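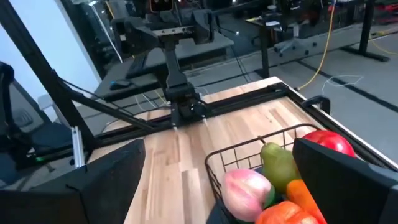
Home Projects Notes Parts Bin About

Two grippers, one basket

Saturday, July 25, 2020

I have been putting off the gripper decision since spring. The arms were fine with the fingers they came with as long as I was only moving blocks. Once I switched to plastic fruit and vegetables, the fingers started to matter a lot more, so this week I finally sat down and compared the two sets I had narrowed it down to.

The first set is the Flomik. It has wide, flat fingers with a bare inner face. The second is the Karidel, which is narrower toward the tip and has a little give in the last part of the finger. Both bolt to the same wrist plate, so a swap is a few screws and a recalibration. The controller is the same Moschos box I wrote about last time, with nothing changed on it except the closing force limit.

The job was simple. Pick one piece of produce off the table, put it in a container, go back for the next one. I drove the arms by hand for all of it. I wanted to know what the fingers could do before I let a policy make them look bad.

In total I logged 431 picks. I dropped the ones where I had clearly messed up the approach myself, and I was strict about the rest. If the thing slipped out, rolled away, or took a neighbor with it, that was a miss.

Round fruit was easier than I expected for both. The peach has a soft blush finish that grips well, and the lime is small enough that you can come down on it from almost any angle. The pear was worse. It wants to tip over when the first finger touches it, and the wide Flomik fingers usually touch it early. With the Karidel I could get one finger behind it and close slowly.

Long vegetables were the other way around. Anything with a stalk wants a lot of contact, or it swings. The Flomik held stalks flat and steady. The Karidel held them too, but they would turn in the grip on the way over and I had to stop and wait.

Picking back out of a full container was the hardest part, and I did less of it than I should have. There is not much room for a finger of any width once things are packed in next to each other. 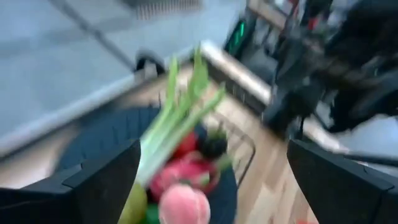 Wrist view over the blue bowl, green onions standing up out of the fruit.

The wrist cameras deserve their own section. I am running them at a fairly long exposure to keep the noise down, and when the arm moves fast, the picture smears. For driving by hand it's a nuisance. For training I think it's worse, as the moments just before contact are the ones I most want sharp. I shortened the exposure for the second half of the picks and added a lamp. Better, though the wire basket still fades in and out against the wood when the arm is moving. Wire is thin and I don't have a good answer for that.

The other thing about the wrist view is how much of it the fingers take up. The Flomik set covers both lower corners and then some. I tried tilting the camera mount up a few degrees, which gave me more table and less of the place where the fingers meet. I put it back.

So for most of the close work I ended up watching the overhead view and only checking the wrist at the end — the opposite of what I had planned when I bought the mounts. From overhead you can judge whether a stem is going to catch on the rim of the basket, and you can keep track of the other arm at the same time. 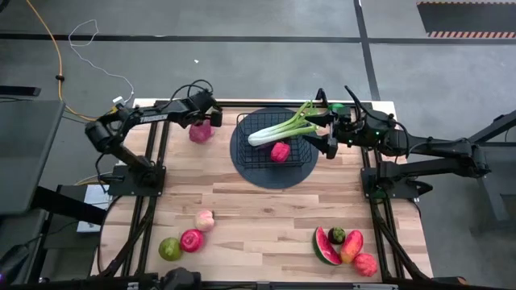
Ritva Honkanen wrote back after I sent her my notes that I was comparing fingers and force limits at the same time, and that I should run the Flomik again at the lower limit before saying anything about the pear. She would also put thin rubber on the flat faces and see if the difference goes away.

She's right about the force limit. I had lowered it for the Karidel because the soft tips were folding, and I never went back and ran the wide fingers at the same setting. I did a short extra session with the Flomik last night, 239 picks — these are not in the total above. The pear got a bit better. It still tips, but it tips slower and sometimes I can catch it.

I haven't tried the rubber yet. I have a sheet of it from the Hodow order and it only needs cutting.

For now the Flomik set stays on both arms. I considered running one of each, and mechanically it would be fine, but then every recording depends on which arm did the pick and I don't want to sort that out later. The Karidel goes back in the drawer until I do smaller parts, probably in September.

Filed under: Bench Notes, Grippers

Recent posts
Setting up the Moschos controller
Cable routing, second attempt
Danylo Stelmakh's wrist mount, printed and measured
Why my joint offsets kept drifting
Parts I bought twice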